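Chapter 2: Fits, Gaps and Tolerances

December
By the Pamov Textbook Staff
Print this page | E-mail this page

No two parts are ever made exactly the same size. A drawing may call for a shaft of 208 millimeters, but the shaft that comes off the machine will be a little longer or a little shorter. The tolerance is the amount of error the designer is willing to accept.

In Chapter 1 we looked at how lengths are measured. In this chapter we look at how measured parts go together. A lid has to close on its jar, and a bearing has to stay in its housing - both depend on the small difference in size between the inner part and the outer part.
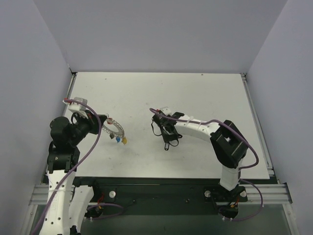 When the inner part is always smaller than the opening, the result is a clearance fit. When it is always larger, the parts must be forced together, and the result is an interference fit. A transition fit lies between the two and may go either way.

The case study at the end of the chapter follows the Etero hand pump, first sold in 1989. Its maker, Tzanetos, changed one tolerance on the piston and had to change two others to match. Read Section 2.1 before you start it, and keep the table of standard fits open as you work.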